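Ticket 148
Product: Prendura antenatal record, clinic edition
Site: Uvemano Women's Health, outpatient
Reported by: Naomi Laizer, midwifery systems
Priority: High
Status: Resolved, monitoring

Summary
Gestational age in the patient banner differs from the dating scan report by one to six days. Affects patients whose scan was imported through the Vogler interface. Manually entered scans are correct.

Reported behaviour
The banner shows 25 weeks, 2 days. The attached scan report, projected to the same date, gives 25 weeks, 6 days. Reopening the record makes no difference. The estimated due date on the printed hand-held summary matches the banner, so the error carries through to paper. Staff first noticed it when a glucose tolerance test reminder came up late.

09:10 Support
Reproduced on the test server with a de-identified record. The scan message arrives complete. Due date by ultrasound is stored in the scan table, but the banner is still reading due date by last menstrual period.

09:45 Support
Checked the dating preference under Clinic Settings, Obstetric, Dating Method. It is set to "Scan overrides LMP", as it should be. Toggled off and on, saved, restarted the service. No change.

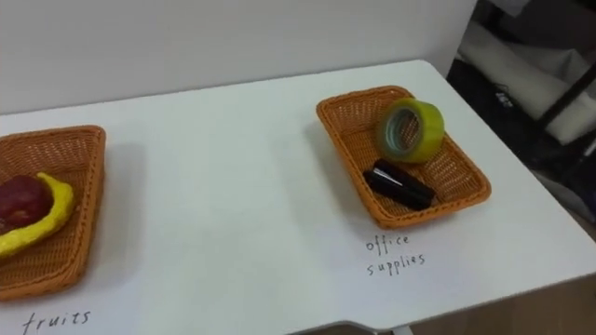
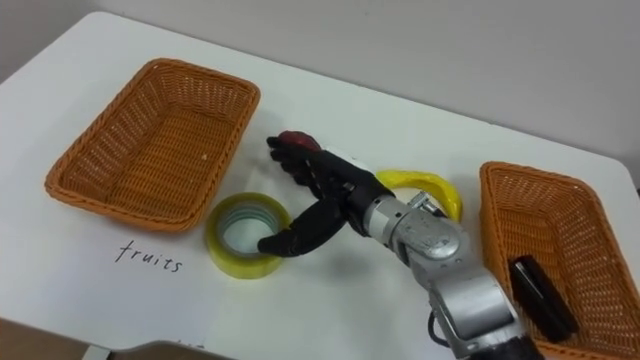 Page 2 of 3

11:20 Support
Cause found. The override runs only when the scan type code is DATING. Since the October update Vogler sends DATING_T1 for first trimester scans. Prendura does not recognise the code, files the scan as "Other" and skips the override without writing to the error log.

11:50 N. Laizer
Please confirm how many records are involved. We need a list by due date, earliest first, before the afternoon clinic.

12:35 Support
Query run across 2,947 open pregnancies. 323 have a scan filed as "Other" from the Vogler interface. Of these, 70 have a banner date that differs from the scan. The rest agree to the day. List exported to the secure folder, sorted as requested.

Workaround
Open the scan entry, change Type to Dating, save, then choose Recalculate. Reprint the hand-held summary. Do not edit the LMP to force the date, as this will also alter the screening windows.

15:05 Jover (interface vendor)
Mapping table amended to accept DATING_T1. Deployed to test, then live. Unrecognised scan codes now raise a warning in the import queue.

16:30 N. Laizer
All records on the list recalculated and checked against the scan reports by a second midwife. Two women rebooked for earlier bloods. Leave open until Thursday's import has been reviewed.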